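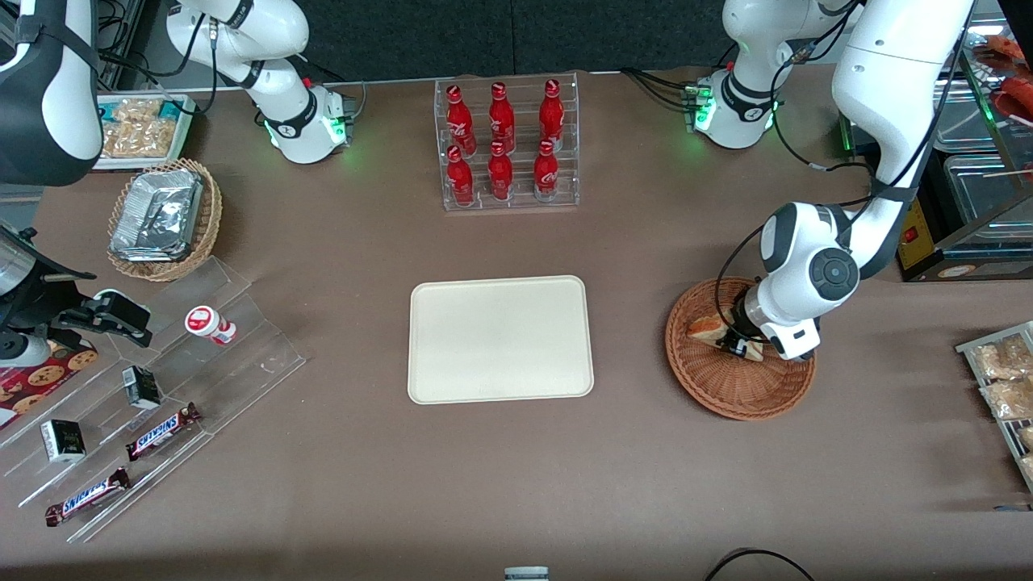
**Brernby, April 2024** - The snack counter at the Gretstead Hall is open again, and it looks like a place you'd want to stop at on purpose!

Regulars will remember the old setup: one long shelf, a cash tin and whatever was left from the morning delivery. It closed in February so the wiring on that side of the lobby could be replaced, and Soomro, the bakery two doors down, offered to take the counter on once the work was finished. They've kept it small and simple, and it suits the building.

Pastries are the main event. The golden-brown triangles go in the round wicker basket, and the wrapped ones are lined up on their own tray for people who need something to throw in a bag on the way to the train. Soda has its own spot too, with red Coca-Cola bottles standing in two rows of three in a clear rack behind the serving tray. There's a clear tiered stand as well. All of it sits on a plain brown table that leaves plenty of elbow room, a big improvement on the shelf.

The first week went better than anyone at the bakery had planned for. Soomro sold 994 pastries in its opening week, and on the Saturday of the spring concert the savory ones were gone before intermission. The bakery has since added a second afternoon bake on concert days, so latecomers should do better next time.

Money for the new lobby wiring and the counter space came from the hall's winter appeal, which closed at $1,477. The last $100 arrived in coins from the Moltent Street reading group - thank you, all of you.

Hours are short for now. The counter opens 4 days a week, Wednesday through Saturday, from mid-morning until the box office closes, and it stays open later when there's a show. Cards and cash are both fine. Coffee isn't available yet, but Soomro hopes to add it before summer, once the water line is sorted out.

Wrapped pastries can be ordered ahead for meetings in the upstairs rooms. Leave a note at the box office by noon the day before, with the room name and the time you'd like them. Anyone with a food allergy should ask at the counter for the ingredient sheet.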